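五月，工作日志

上午九点开机，继续做社交媒体赞助曝光的估值表。Tavari 那边催着要春季滑板巡回赛的第一版数字。

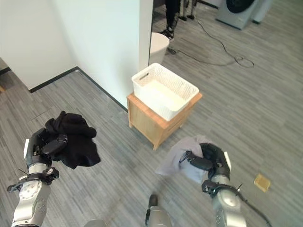 先记估值口径的问题。Clorkico 的后台把"提及"和"标记"合成一列导出，我们上一版没拆开，结果选手发一条帖子，正文里写了赞助商名字、又加了账号标记，就被算成两次曝光。Glykeria 昨晚改了脚本，按帖子编号去重，再按提及和标记分别给权重。重跑以后，Espinoza 板鞋那一栏掉得最多，原因是他们的选手习惯两样都写。标志识别那部分也要改，软布料上的标志一打褶就认不准，像图里那块黑布和浅灰色的布，抓在夹爪里皱成那样，上面就算印了标志，模型也读不全。选手手里攥着的毛巾、搭在肩上的外套都是同类情况。我的意见是这类画面单独归一档，叫"织物，变形"，先由人工复核，暂时不给自动分数。

## 样本

这一轮一共 530 条帖子，来自 28 名选手。其中 44 条是限时动态，抓取时只留下截图，没有互动数据。Gilberto 主张按同一选手的普通帖子折算，我不太同意。限时动态的观看人数和点赞之间没有稳定关系，折出来的数看着整齐，客户一追问就站不住。暂定：限时动态只计出现次数，不计金额，表里留空，不填零。填零会把平均值拉下去，上次就吃过这个亏。

另外有 12 条是转发赛事官方账号的内容。转发算不算选手本人的曝光，合同里没写。我给 Édgar 发了邮件，请他去问 Tavari。没有回复之前，这部分放在单独的工作表里，不进总数。

## 权重

目前用的一套：

- 正文提及赞助商：1
- 账号标记：0.6
- 视频中标志清晰可读：按秒计，单条封顶
- 视频中标志可见但不完整：按秒计，减半
- 织物，变形：人工判定后归入上面两档之一，或者不计

Socorro 觉得账号标记给 0.6 偏低。她的理由是标记能直接点进赞助商主页，提及不能。有道理，但 Clorkico 没给点击数据，现在提上去等于凭感觉。先不动，备注里写清楚。

"单条封顶"的具体秒数还没定。巡回赛有几条长视频，选手坐着讲板子讲了很久，胸前标志一直在画面里，不封顶的话这一条能顶别人整个赛季。Yurani 试了三种封顶值，名次前几位都没变，中段会互换。她把三份结果放在共享盘的"封顶试算"文件夹里，各位有空看一下，有意见直接写在表的最后一列，别另存新文件。

## 下午

两点以后跑标志识别的复核。抽了一批视频，我和 Socorro 各标一遍，互相不看。分歧集中在两处：

1. 板底图案。选手腾空时板底朝向镜头，只露很短一段。我标"不完整"，Socorro 标"清晰"。对过以后统一：能不靠上下文认出品牌的算清晰，要靠知道他是谁家选手才能猜出来的算不完整。
2. 场地围挡。围挡是赛事赞助，不是选手赞助，但模型不分这个。Flindham 的围挡正好在出发台后面，几乎每条视频都有，于是 Flindham 在每个选手名下都拿了分。这部分全部剔掉，记到赛事账上。

围挡剔除的规则目前是手工画区域，镜头一动就偏。Gilberto 说可以按标志大小和静止程度来筛，他去试，我不抱太大希望，手持拍摄的画面里什么都在晃。

冲浪那边的数据也顺便看了一眼。水里的镜头标志更难认，水花、反光、板子朝下，可用的片段比滑板少得多。如果 Tavari 后面要把两个项目放在一张表里比，得提前说明：冲浪的数字低，有一部分是识别率低造成的。这句话要放进报告正文，不放脚注。脚注他们不看。

## 待办

- 脚本去重之后，拿上一版的旧数据再跑一遍，列出前后差额（Glykeria）
- 转发内容的归属，等 Édgar 的消息
- 封顶秒数，看完试算再定
- "织物，变形"加进标注手册，配几张样图，毛巾、外套、帽衫各要一张（我）
- 给 Espinoza 写一段说明，解释他们的数字为什么比上一版低。语气平一点，把两种算法的结果并排列出来
- 导出格式改成每条帖子一行，不要再合并单元格

五点四十收工。服务器上的复核任务留着跑，别关。日志在老位置，报错的话先看磁盘空间，上次是缓存截图把盘写满了。

补一句：Yurani 发现有两名选手中途换了账号名，旧名下的帖子没有并过来。选手总数没错，但这两人的帖子数偏少，去重那一步之前要先把账号对照表更新好。顺序反了得全部重来。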